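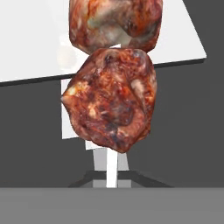
Meat on the counter, five mornings a week

4/2/24

The butcher's on the main street in Vustwood opens at half past seven, but the owner is in by five. She took over the shop from her uncle after 12 years of working behind the counter for him, and she still uses his block and most of his knives.

"I didn't plan on it," she says. "I was going to do it for a summer. I started in July and by the next July I was doing the orders."

We spoke in the back room while she tied rolled brisket for the weekend. She buys beef from two farms, one just outside Vustwood and one over towards Hastora, and lamb from whoever has it at a decent weight. Pork comes from a single supplier and always has.

Most people who come in ask for the same cuts, she says. Mince, chicken breasts, sausages, a joint if there is family visiting. Part of her work is getting them to try something else.

"Shin is the one I push. Feather blade as well. People see the white running through it and think it's going to be tough or greasy, and they put it back and ask for something lean. Then they cook the lean piece for three hours and wonder why it's dry. You want that fat and gristle if you're cooking it slowly. It goes soft and it makes the gravy."

She is less patient on the subject of colour. Customers often ask for the brightest red piece on the tray, and she has stopped arguing with the regulars about it. Beef that has hung properly goes darker, she says, and the outside has to be trimmed, so it costs more by the time it reaches the counter. She hangs hers for 30 days when she can. Around Christmas there isn't the space.

The shop sells 80 joints in an ordinary month and far more in December. Sausages are the steady earner. She makes them in the afternoon, when it is quiet, on a Fodor mixer that was in the shop before she was.

"It's loud and it's a pain to clean. I got a price for a new one and I put the letter in a drawer."

The bigger worry is the cold room. The electricity bill went up by 1,000 pounds over last year, and she spent most of the winter looking for ways to bring it down. She had the door seals replaced and now switches off the display lights at closing time. She also put the accounts on Nundex, a bookkeeping program her daughter set up for her, and says she uses perhaps half of what it does.

I asked whether the supermarket at the Hastora end of town had hurt trade. She thought about it while she cut the string.

"The first year, yes. Then some of them came back. They still get their mince there, I know they do. But they come here for a Sunday joint, and they come here if they want to ask how long to cook it."

Her own answer to that question is usually to buy a thermometer. She sells them by the till and reckons she has talked half the street into owning one. For a rolled rib she takes it out of the oven at 50 degrees and leaves it under foil for half an hour – longer if the potatoes aren't ready.

She has one trainee at the moment, in his second year, who can bone a shoulder on his own and is starting on hindquarters. Finding him took eight months. The college course she did herself has closed, so he travels an hour each way by bus for the classroom part.

"He's good," she says. "He's slow, but so was I. You can't hurry it with a knife that sharp."

The shop is closed on two days each week, and one of those goes on deliveries and paperwork.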